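The Cherry Sheet

July, and the guest room at Skerelcombe finally had a bed in it! Defne ran up the stairs with her arms full of blankets, laughing, and dropped the lot on the mattress.

"Which one goes first?" her aunt called from the landing.

"All of them!"

She loved every bit of it – the gray headboard with its fat padded ribs, the big black comforter that sighed when you sat on it, the brown fleece she had slept under every summer until she was 9. And the cherries! She had begged for those cherries.

"You'll roast," said her aunt, coming in.

"I'll be the happiest roast in Skerelcombe."
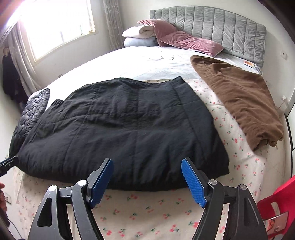
Despina Krasniqi
Fiction Contributor

Her aunt smoothed a corner of the sheet, pink fruit and little green leaves, and for a while she kept her hand there.

"Your grandmother would have picked this one too," she said.

"Really?"

"Oh, she'd have bought 2!"

Defne flung herself down and spread her arms as wide as they would go. "Then come on, there's room – bring the tea up!"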